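Why do famous people argue in public?

You may have heard a grown-up say that two film stars are "having a row". Perhaps you saw it on the news, or an older brother or sister read it out from a phone. This page explains what a public row is, how one gets going and how to tell which parts of it are true.

What is a public row?

A row is a quarrel. Most rows happen at home, at school or at work, and only the people nearby hear them. A public row is different. The two people may never be in the same room. One says something in an interview, the other answers a day later, and thousands of people read both.

Actors, singers and sports players have public rows more often than bus drivers do. Bus drivers quarrel too, but newspapers do not print it.

How does it start?

Let us follow one from the beginning. Despina Coman is an actress in a television series called Pinmont. Valentina Maldonado used to be in the same series and left to make films.

In January, a reporter asked Maldonado whether she missed Pinmont. The interview lasted 32 minutes. Near the end she said, "The scripts were better in the early days." That was all she said about it.

The next morning a website used this headline: "Maldonado slams Pinmont cast". To slam someone means to criticise them very strongly. Look again at what she said. She talked about the scripts, and the cast do not write the scripts.

Coman read the headline before she read the interview. She wrote a short message online: "Some of us are still here working hard." She did not use any names. Her fans guessed who she meant, and by the evening 15 other websites had written about it.

What happens next?

After that, each side usually gets some help, wanted or not.

Fans join in. A fan is someone who likes a performer very much. Fans may write kind messages to the person they like and unkind ones to the other person.

Other famous people are asked what they think. An actor called to talk about his own new film may be asked about the row instead. If he answers, his answer becomes another story.

Sometimes a politician joins in as well. This happened with Pinmont. The series is filmed in the town of Dundham, and a councillor there said Maldonado had been rude about the town. She had not mentioned the town.

Why do websites write about it?

Many websites are paid by advertisers. The more people who visit a page, the more money the page can earn. A quarrel makes people curious, so a headline about a quarrel is often clicked more than a headline about a new film.

This does not mean every story is made up. Reporters have a job to do, and some rows are about important things such as unfair pay or bad treatment on a film set. Those stories need to be told. Others are about very little.

Do stars ever do it on purpose?

Sometimes. People who look after a star's public image are called publicists. A publicist may think that a small row just before a film comes out will help people remember the title. It is hard to know from the outside when this has been done.

How can I tell what was really said?

Find the speaker's own words. In a written story these are inside quotation marks. Read them first, then read the headline and see whether the two match.

Watch out for strong verbs. "Slams", "blasts" and "hits out" may all be used when a person has simply disagreed.

Look for the question. "The scripts were better in the early days" sounds different once you know somebody asked about it.

Check the date. Old quotations are sometimes used again as if they were new.

How do public rows end?

Most of them stop when people lose interest. The Pinmont row lasted 7 days. Coman watched the whole interview and took her message down. Maldonado wrote that she still watched the series on Sundays. There were far fewer stories about this than about the quarrel.

Words to know

Cast: all the actors in a film, play or series.
Headline: the title of a news story, printed in large letters.
Interview: a meeting in which one person asks questions and another answers them.
Publicist: a person whose job is to get a star or a film noticed.
Quotation: the exact words someone said or wrote.

Something to try

Choose a news story about an actor or a singer. Copy out only the words inside the quotation marks. Give them to a friend and ask your friend to write a headline. Then compare it with the real one.

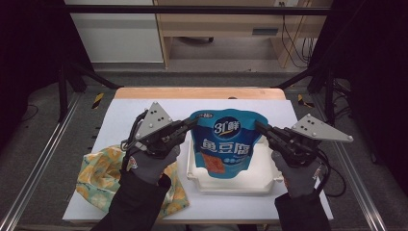
A blue snack bag standing in a white tray, with a gripper on each side.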